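Progress Report to the Fudex Fund: Fabric Handling Cell, Maintenance and Setup
Reporting period: through December
Prepared by: Nisha Uniyal, Vesora

Work in this period centered on the hand-held gripper used to record cloth handling tasks. The unit had logged 601 grasps when play was first noted in the finger linkage. Narendra Malhotra took it out of service on a Tuesday and replaced the pivot bushings. The fingers were then realigned against the reference block supplied by Dwivedi, and the link screws were tightened to the drawing value.

Following reassembly, 190 check grasps were carried out on white twill. Of these, nine resulted in a dropped fold, all with the fabric taken too close to the finger tips. Vikas Chauhan has revised the operator sheet accordingly, and the pivots will now be inspected after every 43 hours of use.

Spending on parts remains within the approved budget. One item is outstanding: the spare set of fingers ordered from Pamer has not been delivered, and Kuldeep Nigam is following up with the supplier. Trials with heavier cloth will begin once the spares are fitted.

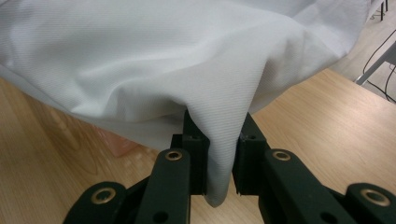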